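Ok, power bill thread, because I promised my sister's group chat I'd write it all down. Sunday, October 9, 2022, kettle's on, here we go 1/

The winter bill came in at $538. For a two-bedroom unit! I rang Sultero and sat on hold for 23 minutes listening to pan flutes 2/

They reckon it's the old bar heater plus the second fridge in the garage (the beer fridge, a sore point in this house) 3/
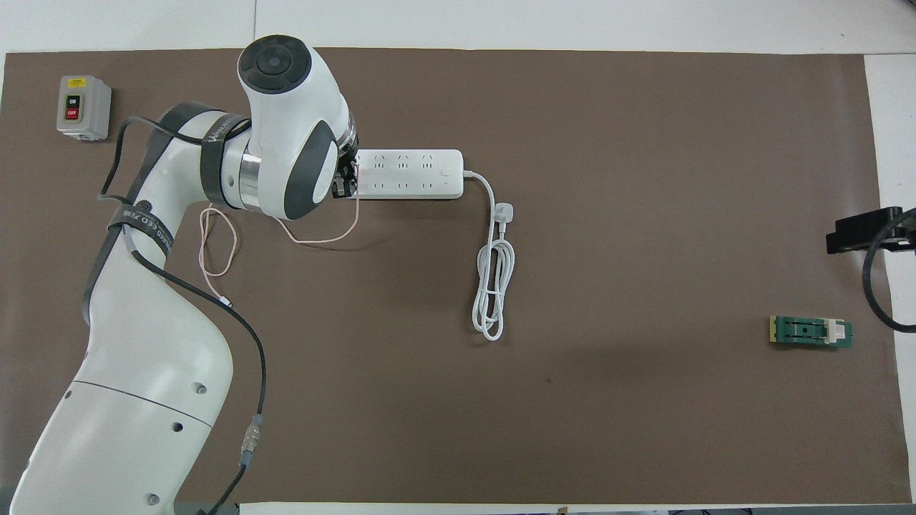

Brown mat on the white table, arm over the top of it.

So the beer fridge is off at the wall till December. There were mutterings. I've also swapped to the off-peak plan and the dishwasher now goes on when I go to bed, which the dog hates 4/

Next job was standby stuff. Telly, modem, microwave clock, the printer I use twice a year 5/
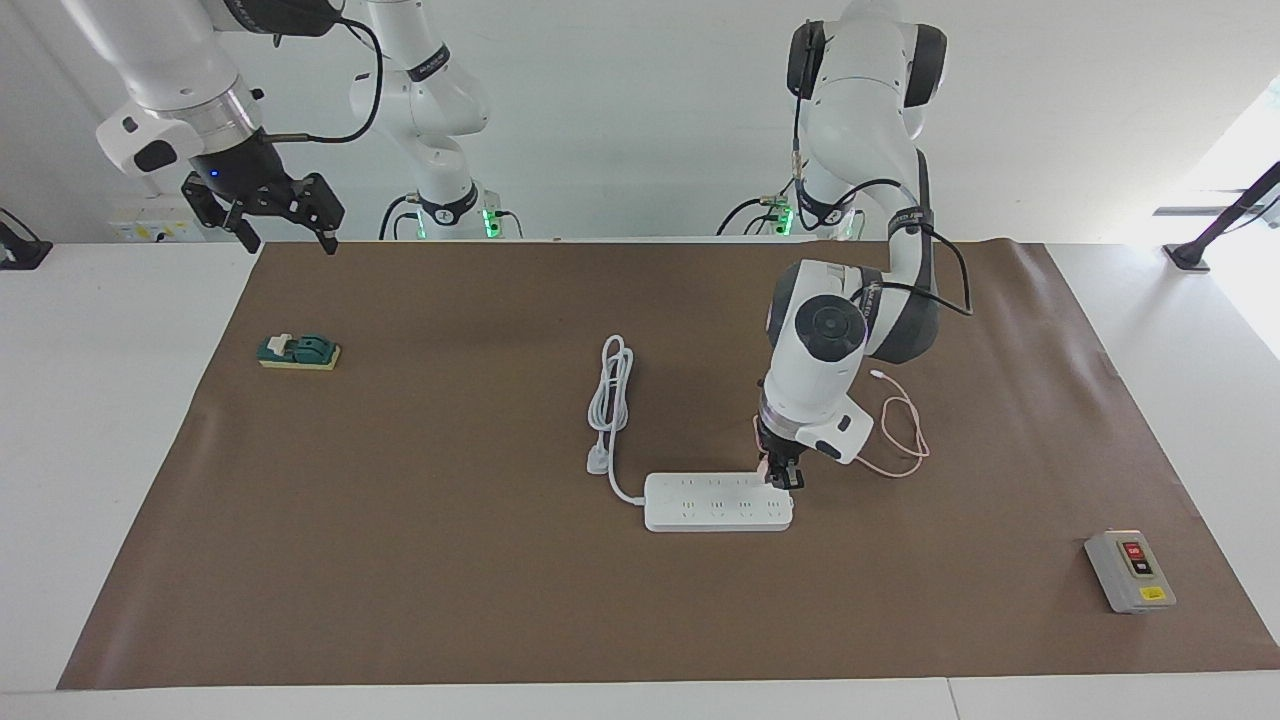
I grabbed a Hesell plug-in meter for $30 and went round the house with it like a mad thing. The old stereo was the worst by miles, and it's not even been played since we moved in! 6/

Anyone on Nigatu instead? Their daily charge looks cheaper but there's an $85 joining fee and I can't be bothered doing the maths tonight 7/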